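Search this site: minutes, agenda, members
Print this page | E-mail this page

Szekeres Workshop Group
Minutes of the meeting on the hand-held gripper pair
Held in the small room at Zatadcombe, 2020-03-14

Present: Torben Kettler (chair), Halima Aliyu, Tsutomu Takeda, Gergely Juhász (minutes)
Apologies: Tipene Pearce

1. Minutes of the last meeting

Accepted with one correction. Under item 4 it was written that the left tool was sent to Okport. It was the right tool. Gergely is sorry for the mistake and has changed the text in the binder.

2. State of the two tools

Tsutomu reported. The left tool is in good order after the new finger pads. The right tool still closes a little late when the trigger is pulled quickly. He has opened it two times and he found no broken part, but the return spring is softer than the spare one in the drawer. He would like to change the spring before anything else is tried.

Halima asked if the late closing can be seen in the recordings or only felt in the hand. Tsutomu said that both are true. On the position curve there is a small step at the start of the closing movement, and the person holding the tool feels a kind of catch at the same moment.

Torben reminded that we agreed in September to change one thing at a time. Last year the spring and the trigger cable were changed on the same afternoon and we never learned which one had helped.

Decision: Tsutomu changes the spring on the right tool. The cable stays as it is until the next meeting.

3. Pivots and cleaning

The pivots were discussed for a long time. Halima cleans them with a dry brush after each session, and Tipene (by e-mail) prefers to put one small drop of the Ruvmont oil. Both ways are now used, depending on who is the last person in the room, and this is not good for the tools. With oil the links move more easily for some days, but then fibers from bedding and clothes stick to them. Tsutomu showed a link with a gray ring of lint around the pivot.

Decision: dry brush after each session, oil only when the tool is opened for service. The oil bottle goes to the service drawer. Halima will write this on the card inside the lid of the tool case.

4. Finger pads

The textured pads were changed on both tools at 2,000 closings. Torben asked if this number is still correct. Halima thinks it is too high for the work with small and smooth objects, where the edge of the pad does most of the holding. On the old pads the texture was nearly gone at the tip and like new in the middle.

There are 26 pads left in stock. Nobody wishes to order before the price from Okport is known. Gergely will write to them.

Decision: pads are checked by eye and by fingernail before each session, and changed when the tip is smooth, also if the counter is still low.

5. Camera alignment and small objects

Halima had prepared this item. The camera on each tool must see the two pads and the object between them during the whole closing. When the bracket is turned even slightly, one pad goes out of the picture at full opening and the recording has to be thrown away. She loosens the bracket, sets the fingers to full opening, and tightens it again only when both pads can be seen.

For small objects she proposes the bracelets in the open cardboard box, placed on the bed. The beads are round and can roll under the pad, and the braided red one has a cord tail that is easy to pinch by mistake. Overlapping pieces are more difficult, as one can pull the others with it. The front wall of the box is also a question: the finger has to come over it with enough height, and a pad that is mounted too low will touch the cardboard.
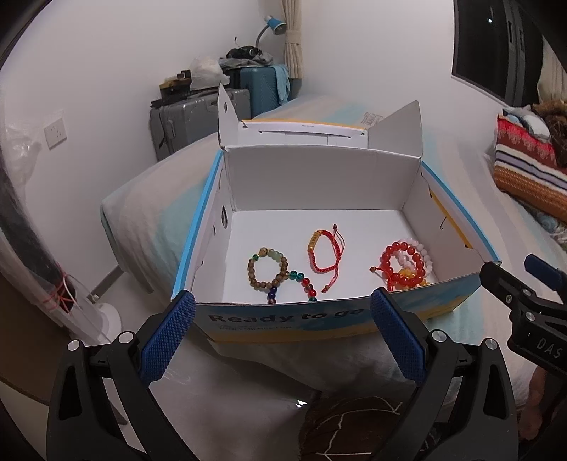

Torben asked that the approach height is written down for each tool, so that it is the same for every person. Tsutomu suggests a clearance of 75 mm above the front wall before going down. Halima finds this a bit high but can accept it for the first sessions.

Decision: 75 mm is used until the next meeting. Halima keeps the list.

6. Any other business

The key of the service drawer is missing again – please look in your coat pockets.

Next meeting: when the new spring is in and one full session was recorded with it. Gergely will send the invitation.

Comments (3)

Tipene Pearce: I accept the decision about the oil, but please look at the left tool after a month without it. I think it will begin to squeak.

Tsutomu Takeda: Spring is in. The catch is smaller, but I still feel it when I pull fast. I did not touch the cable.

Halima Aliyu: The key was in the tool case, under the foam. The card is now in the lid.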